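4.2 Printed Backdrops and the Feel of a Kitchen 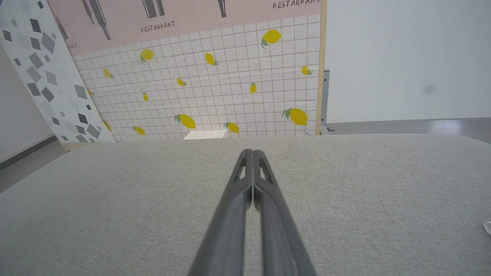 Figure 3. Backdrop board behind the fabric-covered tabletop. The upper band is pink with line drawings of kitchen utensils and the word "RESTAURANT"; the lower part is printed like white tile, with lemons.

We came to the backdrops late in the study, and they quickly became our favorite part of it. The first round of work, reported in Section 3, dealt with the tabletop: its height, its covering, and how far a seated person can comfortably reach across it. Once that was settled, we had a good surface to work on and a bare wall behind it. People who sat down at the table did what we asked, but they talked about it as "the desk" or "the bench." We wanted them to call it a kitchen, and we wanted to know how little it would take to get them there.

Our answer was paper and board. Real tile is heavy, slow to fit, and hard to change between sessions. A printed board can be swapped in 15 minutes, stored flat, and wiped clean. It also lets one room stand in for many, which matters a great deal to a group that has only one room! We collected 20 designs in all, most of them from the Trivutine pattern library, and printed them on stiff board through a small shop called Jilenier.

The lemon design is a good place to begin, as it puts two quite different ideas on one board. The tiled part borrows from a home kitchen. White squares with thin gray grout lines are so familiar behind a sink or a stove that most people read them at once as "wall near food," and the scattered lemons with their green leaves add color without adding clutter. The pink band borrows from somewhere else entirely. Black utensil drawings and handwritten-style lettering belong to the café menu and the chalkboard sign. We had worried that the two would fight, and that people would be unsure whether they were meant to be cooking at home or serving guests.

They were not troubled in the least. In the comments we gathered during August, people who worked in front of this board used kitchen words freely: counter, splashback, "the stove side." Several picked out the lemons first and the lettering only later, and a few never brought up the lettering at all. One wrote that the pattern "made me want to make a salad," a remark we were delighted to have on record. Over the whole comment period we received 1190 separate remarks on the room, and the ones about backdrops were by far the liveliest.

Scale turned out to be the detail most worth getting right. On our first prints the tile squares were too large, and people noticed this sooner than they noticed anything about color or subject. A lemon may be drawn loosely and still be a lemon. A tile has a size that everyone carries in their head from years of wiping down kitchens, and when it is wrong the whole wall looks like a poster. We reprinted the tiled designs with smaller squares, and the remarks about posters all but stopped.

The tabletop covering plays its part too. We chose light gray fabric with a fine weave for all sessions, partly for the quiet (a cup set down on bare board makes a startling clack) and partly so that the surface would sit politely under any backdrop we put behind it. Against the lemons it looks soft and a little plain, and we like it that way. White objects are the one weak point. Pale dishes stand out less on it than we would wish, and we now keep a darker cloth at hand for them.

Lighting was kept the same for every board. We used a matte print finish throughout, after an early glossy sample from Ingvarsson threw a bright patch back at anyone sitting to the left. The finish costs slightly more and is worth it.

The boards do have limits. They are flat, and a person who leans close will see that the grout has no depth. We also tested them only with the room arrangement described in Section 3.1, and a wider table would leave bare wall showing at the sides. The Tikent room, with its longer wall, will let us try two boards next to each other, and we are eager to see whether a second design helps or merely distracts. Section 4.3 turns to the objects on the table and how they were chosen to suit each design.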